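When the Signal Drops: My Report on Internet Shutdowns and Protest
Aaliyah McIntyre, 7 September 2022 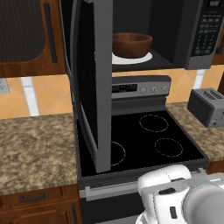
Fig. 1. Simulated kitchen with a brown bowl in the open microwave.

I picked this topic because my cousin was studying abroad in March when the government there cut off messaging apps for 9 days, and my aunt pretty much lived by the phone. I wanted to know who gives the order, and whether anyone can fight it in court.

My main source was a survey I ran through Fundlow, the student forum. I wrote to 81 people who had lived through a shutdown and got 11 long replies back (I'd hoped for more, but they were so good!). Most said rumors got worse once the news sites went dark. Two shopkeepers told me they couldn't take mobile payments and just wrote everything down in notebooks.

The legal part was harder. A lot of orders cite "public safety" and stop there – no end date, no judge's name. My adviser, Dr. Michalík, made me rewrite that chapter twice, and she was right, I had mixed up emergency rules with ordinary telecom law.

I still need to translate three of the replies before the final draft. Those will go in Appendix B with the survey questions.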